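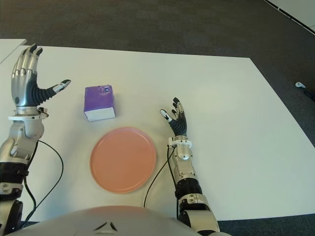
Dernwood should keep Đạt Tăng at left back

I keep reading that Dernwood needs to shop for a left back before the season opens in April. I don't see it. Đạt Tăng started 13 matches last year, and the team gave up 12 goals in them. The other left backs we tried were slower and fouled more.

The complaint is that he doesn't cross well. Fine, he doesn't. Watch the second half at Sepúlveda again, though. He won the ball near midfield, carried it 60 yards and then picked the short pass to the top of the box. We scored from it. I'll take that over six crosses into the keeper's hands. 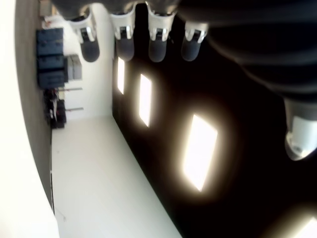 Robot fingers with dark rubber tips, from below.

My one worry is his legs late in games. He played all 95 minutes in the Betetti Cup loss to Noltis, and their winger got behind him twice near the end. A decent backup would fix that — someone who can come in with twenty minutes left and hold the line.

If there is money to spend, spend it on a holding midfielder. We gave the ball away in the middle all last year, and the back four paid for it. I'll post my guess at the opening lineup once the preseason games are done.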